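Home | Forums | Hotels & Stays | Trip Reports | Log in

Spa hotel in Drolcombe or the one in Dadham?

taipe_bound
Trying to pick for a February break with my mom. Drolcombe has the bigger pool, but Dadham is 40 bucks a night cheaper and breakfast is included. Anyone stayed at both?

mudbath447
I have! Drolcombe, every time. The beds are super comfy and the front desk let us check in early without any fuss. Breakfast was kind of meh (cold eggs, sorry) but the steam room made up for it. 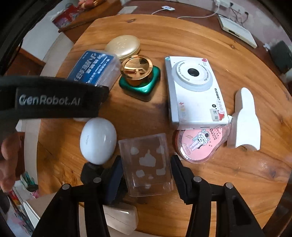 We paid extra for the quiet side and I'd do it again, the street side gets delivery trucks at 6 am.

destville_dee
Gotta disagree with mudbath447. I thought Drolcombe was overpriced, and they only let you have 30 minutes in the hot tub before the next group comes in. Dadham never rushed us once.

mudbath447
Huh, we never had a time limit! Maybe they're stricter when it's full?

destville_dee
Could be, we went over a school break. Still say Dadham for a mom trip, the rooms are bigger and there's an elevator.

taipe_bound
Ooh, the elevator might settle it, her knee is bad. Does Dadham charge for robes?

destville_dee
Nope, they were hanging in the bathroom. Bring your own flip-flops though.

Last updated: February | Views: 3,047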